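Cahier d'atelier – location saisonnière, résidence Clemmont
9 février 2021

Objet : reprise de la procédure de contrôle entre deux séjours, logements gérés sous Stason.

Point de départ : 114 fiches de sortie relues depuis novembre. Le temps de remise en état dépasse le créneau prévu dans 15 cas. Dans la plupart, le ménage est fini à l'heure, c'est le contrôle technique qui déborde (serrure à code, chauffe-eau, store de la baie).

Serrures à code. Le code est généré par Wedus à la confirmation du séjour et poussé vers la serrure la veille de l'arrivée. Si la passerelle du logement est hors ligne à ce moment, l'envoi n'est pas retenté. Aucun message côté gestion, le voyageur reçoit quand même son code par courriel. Reproduit deux fois au logement 2417 en débranchant la passerelle : code refusé, journal vide. Rebranchée, elle ne récupère rien. Il faut relancer l'envoi à la main depuis la fiche de réservation, onglet accès.

À faire : ajouter une vérification de l'état de la passerelle dans la fiche de sortie, avant la fermeture du logement. Demander à Wedus si une relance automatique est prévue.

Chauffe-eau. Consigne laissée en mode absence après trois départs. Le retour au mode normal dépend de l'heure d'arrivée saisie – champ vide, pas de retour. Mettre une valeur par défaut à 15 h. Non testé sur les studios, qui ont un autre modèle de thermostat.

Store de la baie, modèle Charvát. La fin de course basse se dérègle quand le voyageur bloque le store avec une chaise de terrasse. Réglage repris suivant la notice : dépose du cache, vis de butée, deux essais complets. Compter un passage séparé, ne pas le mettre dans le créneau de ménage. Devis demandé pour le remplacement du moteur du 2417, pas de réponse à ce stade.

Caution. Passée à 150 euros pour les studios dans Stason, mais l'ancien montant figure encore dans le modèle de contrat en anglais. À corriger avant le prochain envoi.
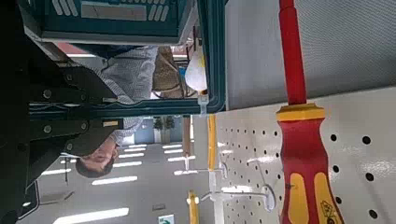 Tournevis isolé, manche rouge et jaune, devant le panneau perforé.

Inventaire. La liste par logement est tenue dans deux tableaux qui divergent (vaisselle, linge, télécommandes). Garder celui de Stason, archiver l'autre. Les télécommandes sont à rattacher au logement et non au bâtiment, sinon impossible de savoir laquelle manque après un départ.

Reste ouvert :
– relance des codes, réponse de Wedus
– thermostat des studios
– devis moteur Charvát
– contrat en anglais, article caution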